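Drying thin white shirts on hangers or over the bars?
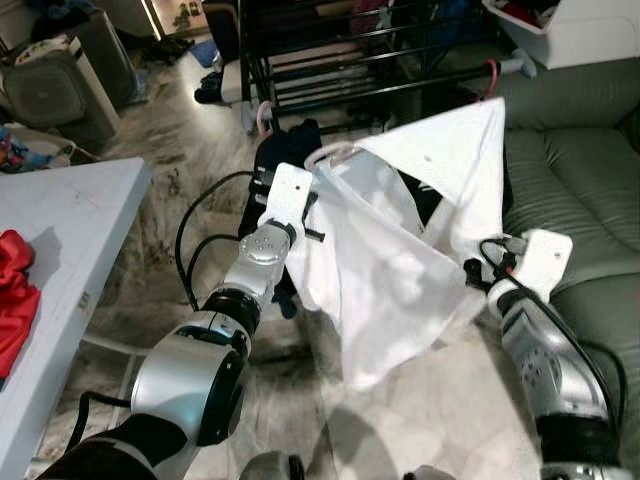
2 min read -- 9 replies

bunberg_flat
I've got a black metal rack with several bars and I've started putting the thin shirts on hangers and hooking them on, with other clothes on the same rack. The white ones are so thin that dark things show through them. Does it matter if they hang close to something dark? And is it worth using hangers at all, or should I just fold them over a bar?

Eimear Breathnach
Hangers every time for thin cotton. Over a bar you get a crease right across the middle and it's a pain to iron out. Put the hanger in from the bottom so you don't stretch the neck.

tallboy43
Disagree. One shirt on a hanger takes the space of two over the bars. I dry 11 work shirts a week on a Rivis rack and they all go over the bars, then get ironed anyway.

Eimear Breathnach
If you iron them anyway, fair enough. I don't iron.

mossgate
On the dark clothes: I had a navy T-shirt mark a white blouse when they were drying pressed together. The navy one was new. Old stuff has never done it. I leave a gap now and put reds at the far end.

tallboy43
Never had that happen, and mine are packed in.

mossgate
You said they were all work shirts though. Are any of them dark?

tallboy43
Two grey ones. OK, point taken.

Whitelaw_Pete
Watch what sort of hanger it is. Bare wire left a rust line on the shoulder of one of mine. Plastic is fine. If the shoulders go pointy, the hanger is too wide or the shirt has slipped to one side -- give it a shake and do up the top button before you leave it.

bunberg_flat
Mine are pink ones, no rust so far. I hadn't thought of the top button. How long do you leave them? The room has one small radiator and I keep the door shut.

Eimear Breathnach
Open the door, or the window for a bit. In February mine go up at 10 at night and they're ready to wear by the morning, but that's with the Finum dehumidifier on. Without it, leave them till the afternoon and check the cuffs and collar first.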